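The Blue Grid

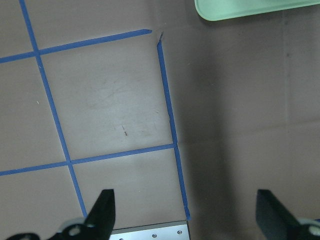 The grid on practice night, before the blocks go down.

By the time Dzifa Nutsugah got the late bus to school on Thursday, the rest of the team had already named the arm Alness and were arguing about whether Alness was hungry.

"It's a gripper," she said, dropping her bag. "It doesn't eat."

"It ate a block," said Marcus. "Ask Bawa."

Bawa was the laptop. It had been Bawa since the fall, when someone's little cousin put the sticker on it, and now even Ms. Ferrell said things like "Save it to Bawa before you go home."

Dzifa pulled up a stool. She loved this part so much that she had stopped trying to hide it! There was the tape, so blue it made the tabletop look like mud, and every line of it a bit crooked. She had laid it herself in January with her tongue between her teeth, and it had still come out slanted. One strip had started to curl up at the end. She knew that curl the way you know a loose tooth.

"Run it," she said.

Marcus ran it. Alness swung out over the grid, dipped, opened its fingers, and closed them on nothing at all, a good inch short of the block. Then it carried the nothing very carefully to the next square and set it down.

Everybody clapped. You had to clap, it was so polite about it.

"Twenty-two misses," said Priya, who kept the log. The Gosarura Cup allowed five in the whole final round.

"It's missing the same way every time, though," Dzifa said. "Look, it goes short and left. Short and left! That's great!"

"How is that great?"

"Because it's not confused. It knows exactly where it's going. It's just got the wrong idea of where the table is."

She climbed up on her knees on the stool and looked straight down, the way the wrist camera did. The lines leaned. A square wasn't a square from up there, it was more like a square that had been sat on. And in Bawa, in the file she had typed at her kitchen table, every cell was perfect, with corners like a box of crackers.

"I told it the tape was straight," she said slowly. "I lied to Alness."

Marcus reached for the end of the strip. "So we pull it up and do it over with a ruler."

"No! Leave it. We measure what we've got." She was already digging for the calipers. "They'll have their own tape at the Cup and I bet theirs is crooked too. We teach it to look at the corners first. Every time, before it moves."

It took until the custodian had rattled the door twice. Priya read out numbers and Dzifa typed them, and Marcus held the flashlight and sang the Wundach Middle School fight song with the words changed. Nearly all of it was rude.

At 105 lines the program stopped complaining.

"Okay," said Dzifa. Her hands were shaking, so she sat on them. "Marcus, you press it."

Alness swung out, and stopped, and looked.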